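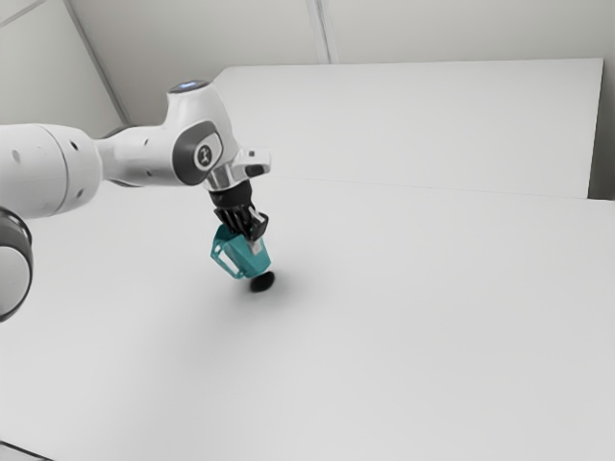 **Dindell College, Department of Consumer Studies**

CS 119, handout 4: Reading a product claim
Tsion Zeleke, March 12, 2019

Last week's packet had the Fukirik brochure in it. Read it again before class, this time with a pencil. The brochure says its kettle is "up to 3 times faster." Faster than what? The small print doesn't say. I wrote to the company and got a coupon.

## Words to circle

- **Up to.** Zero is also "up to 3."
- **Helps.** A spoon helps you lose weight if you put it down.
- **Tested.** By whom, and did it pass?
- **Preferred.** Over which other choices?

## The Lidik survey

Lidik asked 494 people whether they liked its dish soap. All of them had signed up on Lidik's own website, where the prize was free dish soap. I don't doubt the arithmetic. I doubt that these people stand in for shoppers in general, and the report never tries to show that they do.

Dhillon's answer (pages 3 and 4 of the packet) is treated by the textbook as a strong reply. I'm less sure. Dhillon used a bigger group but changed the question from "like" to "would consider buying," so the two results can't be set side by side. The textbook does it anyway, in a bar chart.

## For next time

Bring one ad with a number in it. Write down what was counted, who counted it, and what you would need to see before you believed it. One page, typed. "The company seems trustworthy" will not get credit.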